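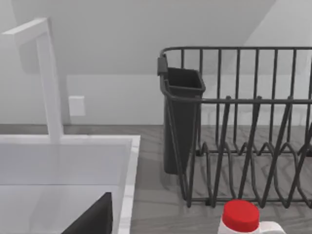
My first week at Kumen, Nadhirah Wattimena put me on dishes. I'd told everybody at home I had a job in robots, big future stuff, and there I was practicing the washing up (in a computer, so my hands never even got soapy!).

"Fifty clean bowls in the rack and you can go to lunch," she said.

"Fifty? My nephew could do that."

"So hire your nephew."

I laughed, and then I spent the whole morning on bowl number one. The arm pushed it. The arm leaned on it like a tired drunk on a bar. Once it let go way too early and the bowl sailed off someplace I never found, and I looked, believe me. 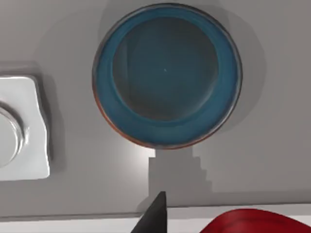
By noon I was talking to it. Come on, sweetheart, just the rim, just pinch the rim. Nadhirah ate her noodles behind me and said the folks at Prestell had a machine that got 23 out of 100, and they'd thrown a party with cake.

"Who washed the plates?" I asked.

"Some guy named Vlček," she said. "By hand."

I backed the arm up, took a breath and went in again, slower this time.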